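# How to store glass stirring rods so they don't roll off the table?

**Posted by brerkarden_lab, June 22, 2019**

Hello everybody. I help in the small chemistry room of an evening school in Marwood. We have glass stirring rods, thin ones, and in one term we lost 6 of them. Always the same story: a student puts the rod down on the table, it rolls, and then we hear it on the floor. The tables are smooth and have no raised border. I tried to lay the rods on a folded paper towel, but the students take the towel for wiping and the problem comes back.

Can I put the rods in a normal test tube rack when they are not in use? Or will they break there also? I do not want to buy special holders if it is possible to avoid.

---

**Nattawut Noiphan**

Yes, you can use the rack. I have done it for nine years and I am satisfied. But there are some points which I learned slowly, so I write them for you.

- **Choose a rack with more than one size of hole.** A thin rod in a wide hole leans to the side, and then somebody catches it with the sleeve. Try the smaller holes first and see how straight it stands.
- **Lower the rod straight down.** Most of my broken tips came from students who pushed it in at an angle. Hold it upright above the hole, stop for a moment, then let it down slowly until it touches the base. Do not drop the last centimeter.
- **Keep the beaker beside the rack, with a little space between.** I ask for the width of a hand. When they stand too close, the rod knocks on the rim on the way across.
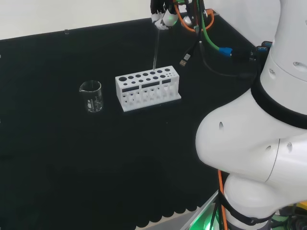 - **Rinse before you store.** A rod with dried salt on it leaves a ring inside the hole, and cleaning these holes is not a nice work. I use a bottle brush from Kirkau, the thinnest one, but any thin brush is good.
- **Look at the tips every month.** If you feel something sharp, throw the rod away in the glass bin. In November I found three like this in one rack.

One more advice – a dark mat under everything helps very much. Clear glass on a white table is difficult to see, on black you can catch the shine of it.

---

**ates_home**

just buy plastic ones

---

**Kirsi_M**

Plastic is fine for water and salt, but not for everything, so ask your teacher before you change. For the rolling I put a short piece of rubber tube on one end of each rod. It costs almost nothing and the rod stops after half a turn. It does not fit in the small holes of the rack anymore if you put that end down, so the rubber end must be on top.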